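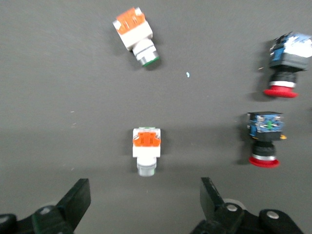

Push buttons and red mushroom stops laid out flat under the Stemov gripper, ready for sorting.

Workshop Tips: Getting Along With a Rented Sorting Arm
by Wilma Dewulf
7th February

We have had the Stemov sorting kit on our bench for 5 weeks now, on their rental plan, and so many of you wrote in after I mentioned it that I thought I'd put down what I've learned so far. Our shop rebuilds old control panels, so we end up with coffee cans full of salvaged switches, and sorting them is the job everyone suddenly has a phone call to make during. The arm does most of it these days, and does it pretty well, once you learn how it likes things set out.

Start with the surface
The kit comes with a shiny white tray. Put it back in the box! Half the switches we handle have white bodies, and the camera on the wrist had a terrible time finding their edges. We changed to a flat, dark gray surface with no shine to it and the missed grabs dropped off right away. Orange contact blocks stand out beautifully on gray, and so do the red caps. Any matte board will do, as long as it lies flat and doesn't slide when you lean on the bench (I used shelf liner underneath).

Wipe it down, but don't fuss
I used to go over the board with a damp cloth after every batch, which was silly of me. A few light specks and streaks don't bother it one bit. Big crumbs of broken plastic are another matter, so I give it a quick pass with a dry paintbrush in the morning and again after lunch.

Lay them down, spread them out
A mushroom stop wants to roll on that wide cap of its own accord. Lay it on its side, give it a little nudge, and wait until it settles before you press start. Leave room between pieces for both fingers to come down on either side. My own rule is the width of my thumb, plus a bit extra near the big red caps. Switches don't all have to point the same way, and a slanted one is fine, but if you have the patience to line up the bodies the whole thing goes quicker.

Put fewer out than you think
The leaflet says 12 at a time. I'm sure that's true of something small and tidy, but with switches we were forever going back to untangle two that had been pushed together. Four is plenty for me. You can set up the next lot on a second board while the first is being worked through, and swap the boards over.

Mind the glare
Contact blocks with a glossy top will bounce a lamp straight back at the camera, and the blue and black ones are the worst we've had. Move the lamp off to one side or tape a piece of baking parchment over the shade (LED bulbs only, please, nothing that gets hot). You'll get soft shadows, and those are no trouble.

Tighten the screw terminals first
Salvaged switches often come in with a terminal screw backed halfway out, and those catch on the finger pads. I run down the lot with a small screwdriver while the kettle's on. Snip off any leftover wire ends too.

Is the rental worth it?
For us, yes, with two grumbles. The Lelano software that goes with it wants to update itself whenever I'm in a hurry, and the replacement finger pads have to be ordered in pairs, even when you've only worn one down. Delivery was quick and the woman on the help line was a dear about my tray questions. If you only have a drawer of odds and ends, save your money and do it by hand with the radio on. If you have cans and cans of them like we do, try a month first and see. Ours is paid up through March and I expect we'll keep it on.

Next time: getting old label glue off panel fronts without scratching the paint.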